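Home | Cells | Maintenance | Gallery | Parts list | Contact

Cell 6 at Noleck: setup and upkeep

Cell 6 is the scooping cell. It has one arm, one table, one cloth backdrop and a box of bowls. The arm came to us in July from the Lambrakis bench and had 1,157 hours on it at the time. This page covers how we set it up and what we check to keep it working. The full maintenance sheet is under Parts list.

Base and table

The base plate is bolted through the tabletop and into the steel underneath. We tried clamps first and they crept. After bolting, we let the arm run slow moves for an hour and went over every bolt again. The table is level to the front edge. If you move the table, redo the level before you redo anything else.

Backdrop

The cloth hangs from a Kudov rail behind the table. It does not need to be flat, but it must not touch the arm at full reach to the back. Check this by hand with the drives off.

Cables

Most of our stoppages came from cables. The loop over the joint housing has to be long enough for the wrist to turn both ways without pulling. The lower run can hang, as long as it stays off the table when the arm is down at bowl height. Jog the arm through the whole scoop path at low speed after any change to the ties. Look for shiny spots on the jacket, which mean it has been rubbing.

Camera bracket

The camera sits on an upright plate above the wrist and looks down over the work area. Two screws near the top of the plate are easy to reach. Put a paint mark across each head so you can tell if one has turned. If the bracket gets bumped, run the Uria calibration again, all 13 poses. Skipping poses to save time gave us a bad offset toward the front of the table.

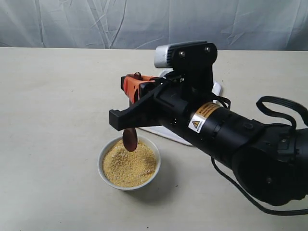 Bowl height is the setting we change most. The approach is taught with a full bowl, and the fingers need to stay above the rim all the way in. Teach it again if you switch to a different bowl, even one that looks the same size.

Fingers and cleaning

Fine grain gets into the finger joints. Brush them out every 60 cycles with a dry brush. Do not use compressed air, it drives the grain further in. Wipe the camera window with a lens cloth at the same stop, then close the fingers on a gauge block and write the reading on the sheet. Warning labels on the arm stay where they are. If one starts to peel, order a new one.

Contact: Noleck cell shop, front desk | Copyright Noleck | Back to top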